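News > Rides and Events > Route Notices

Search this site
Enter keyword
Go

Grarkeslow Century moves to wave starts, drops Jurkel Hill descent

The Grarkeslow Century will use wave starts this April, and the descent of Jurkel Hill has been removed from the long course. Ride director Hemi Mudgway confirmed both changes in a notice to registered riders on Friday.

The long course now leaves the old alignment at Tamihana Road, follows the river levee north and rejoins at the Prorngate rest stop. Total climbing on the revised course is 3,531 feet. The short course is unchanged at 30 miles and does not use the levee.

County road crews are replacing two culverts on the lower part of Jurkel Hill, and the lane there will be gravel through the end of spring. Mudgway said the organizers had looked at a walking section but ruled it out, as the shoulder is too narrow for riders on foot alongside traffic.

Entries are capped at 1,000 across both distances. Riders will be released in 6 waves, with the first leaving the fairground gate at 6:30 a.m. Wave assignments are based on the finish time given at registration and are printed on the bib. A rider may drop back to a later wave without asking but may not move forward. Tandems and recumbents go in the last long-course wave regardless of estimated time.

Route marking will be orange arrows on the pavement for the long course and white for the short. Last year's arrows are still visible at several intersections near Prorngate and should be ignored. Updated GPS files replace the set sent out with the first confirmation email. Riders who loaded the earlier file need to delete it, as some head units will keep the old turn cues if the two files share a name.

Bevan Brunton, who is in charge of support vehicles, said the levee section has no vehicle access between the pump station and Prorngate.

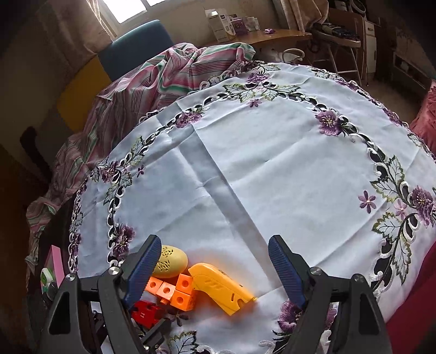
"If you flat in there, you fix it yourself or you walk to one end," Brunton said. He recommends two spare tubes and a working pump for anyone on the long course. The levee surface is paved but has expansion joints that open up in cold weather, and tires narrower than 25 mm are discouraged.

The Prorngate rest stop closes at 1:15 p.m. Long-course riders who have not reached it by then will be directed back along the short course. Helmets are required on both routes.

Bib pickup questions go to Jolene Lockyer at the registration desk. Transfers between distances are open until bibs are printed.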